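2025-11-13, bench notes, Durnivell starter trial

Fed the rye starter at 68 F with the Plenimska flour, 205 g flour to 205 g water. Slow rise, sour smell, a little gray liquid on top by evening. Poured that off and fed again. The Cakum flour batch from June was quicker with the same water, so I want both bags side by side before we order more.

Scale reads 2 g high at 1,000 g. Left a note on it. Lids go on loose overnight. 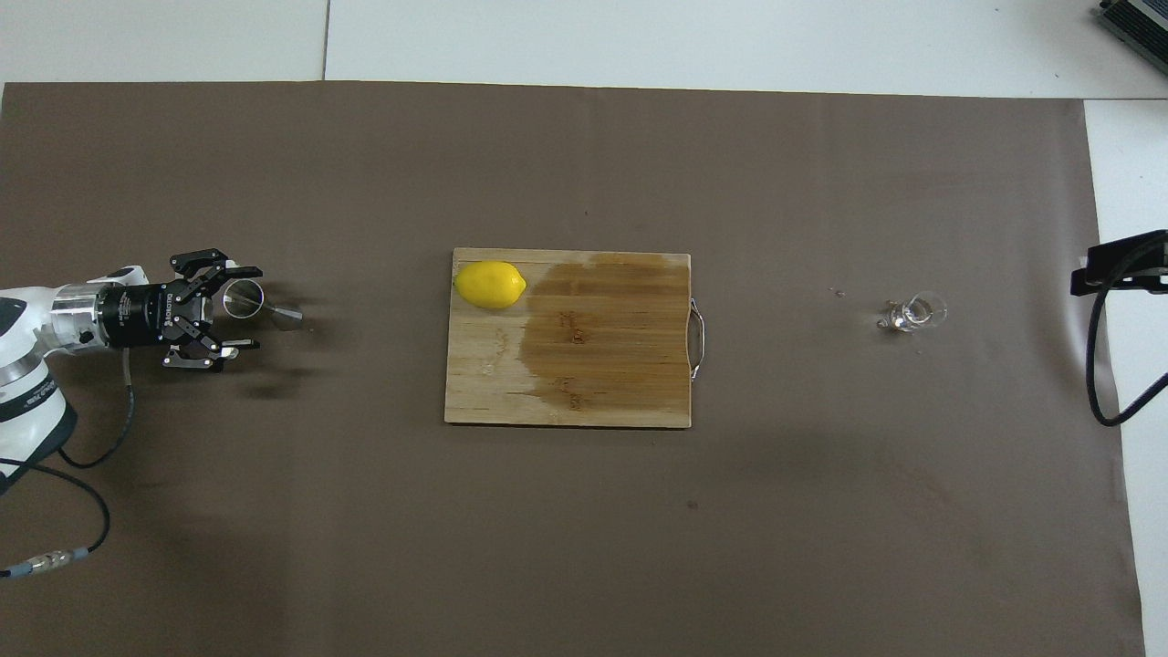
Can the gray liquid be stirred back in?
Stirring it in is fine and makes the bread more sour. Pour it off for a milder loaf.

Recent entries
Mtshali oven, stone temperatures
Cakum rye, June batch
Proofing basket cleaning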